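Gronow Parents' Cooperative Preschool
Minutes of the Board Meeting, Jan 2, 2022

Present: Eluned Gethin (chair), Mirela Prado, Yesenia Escobar, Cadi Powell (minutes)
Absent: Cadi Pumphrey

1. Minutes of the November meeting
Approved with one correction. The word "lease" in item 4 should read "license."

2. After-school program
Mirela reported that the school-age room is full with 40 children. Six families are on the waiting list, all from Cukidgate Elementary. Adding places would mean hiring a second leader for the late shift. Yesenia asked if the late shift could end at 5:30 instead of 6:00. Several parents work until 5:30, so the board left the hours as they are. Mirela will bring wage costs to the next meeting.

3. Fees
The registration fee was discussed. Motion by Yesenia to keep it at $300 per family for the coming year. Seconded by Mirela. Carried.
Late pickup charges have not been applied evenly. Eluned will write to the staff with the current rule.

4. Building
The main building dates from 1923 and the state inspector wants the rear stairs brought up to code before the license is renewed. One quote has been received, from Okitz. The board wants a second before deciding. Cadi Powell to call two more contractors.
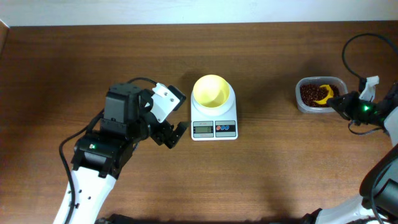
The inspector also asked for a self-closing gate on the toddler yard. Eluned has the part number and will order it.

5. Snack supplier
Plulari is raising its delivery charge. Mirela suggested ordering every other week and storing dry goods in the hall closet. Agreed on a trial through spring.

6. Other business
The parent handbook still lists the old phone number. Yesenia will fix the file and send it out again.

Meeting closed at 8:40 p.m.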